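# clikham-table-words

Last updated: December

A word list and short-sentence collection for household and tabletop vocabulary, in English and Polish. It holds 3000 sentence pairs and a glossary of 700 headwords. The sentences were written for adult evening classes in Clikham and later tidied up so that other teachers could load them into flashcard programs or print them as worksheets.

Maintainer: Jadwiga Mazurek

## What is in the folder

- `sentences.tsv` — the sentence pairs, one per line, tab separated
- `glossary.tsv` — the headwords with part of speech, gender (Polish nouns only) and a short gloss
- `units.txt` — the order in which the units were taught
- `notes/` — teaching notes, mostly in Polish, not edited
- `CHANGES` — what changed between versions

All files are UTF-8 with Unix line endings. There is no header row in either TSV file. Older spreadsheet programs may guess the encoding wrong and garble ł, ż and ę. If that happens, import the file by hand and pick UTF-8.

## Columns in sentences.tsv

1. Sentence ID, made of the unit number and a running number
2. English sentence
3. Polish sentence
4. Level (A, B or C, see below)
5. Headwords practiced, separated by semicolons
6. Source, either `class` or `laskowska`

The source column matters if you want consistent style. Sentences marked `laskowska` come from the Laskowska workbook drafts and are longer, with more subordinate clauses. Sentences marked `class` were written on the board or on slips of paper and typed up later. Some of them are blunt. "The soup is bad" is in there, and so is "Your chair is on my foot."

## Levels

The levels are our own and do not match any outside scale.

- A: present tense, one clause, no more than one preposition
- B: past and future, prepositions of place and movement, simple comparisons
- C: anything else, including conditionals and reported speech

Level B is where most of the place vocabulary sits: over, under, next to, between, on the edge of. Polish uses different cases after many of these, so each preposition has its own block of sentences. "Nad" with the instrumental (where something is) and "nad" with the accusative (where something is going) are kept in separate blocks on purpose. Please do not merge them.

For the "over" block, learners write their own sentence before looking at the list. Accept any correct answer, including ones that leave out the color words.

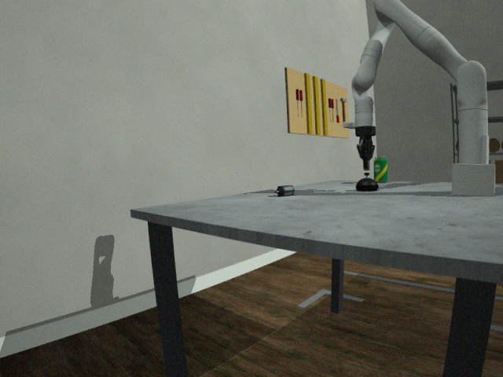 ## Known problems

- Unit 2 has some sentences that appear twice with different IDs. They are harmless for printing but will show up as repeated cards.
- The glossary treats "cup" and "mug" as two headwords. The Polish side uses "kubek" for both in places and "filiżanka" in others.
- Diminutives were added unevenly. Kitchen words have them, tool words mostly do not.
- A few sentences use Dondetdale spellings of street names that have since been changed on the signs.
- Aspect pairs are not marked in the glossary. If you need them, you will have to add them yourself.

## Using it with Justar

The Justar card program reads `sentences.tsv` directly. Map column 2 to the front and column 3 to the back, and ignore the rest. If you want cards by level, filter on column 4 first — Justar cannot do this after import. Audio is not included. There were recordings for the first 3 units, but the speakers only agreed to classroom use.

To drill in the other direction, swap the mapping. Polish to English works well from the first week. English to Polish is hard going before the case endings have been covered, so keep to level A until then.

## Corrections

Send corrections as a list of sentence IDs with the proposed wording next to each one. Please do not send back a whole edited file, as it takes a long time to find what changed. Regional words are welcome if you say where they are used. They go into the glossary as a second gloss and do not replace the first one.

IDs are never reused. When a sentence is dropped, its number stays empty and the reason is written in `CHANGES`.

## License

Free to copy, print and change for teaching, paid or unpaid. If you publish a changed version, give it a different name and say that it started from this one. The files in `notes/` are not covered — write to Jadwiga before passing those on.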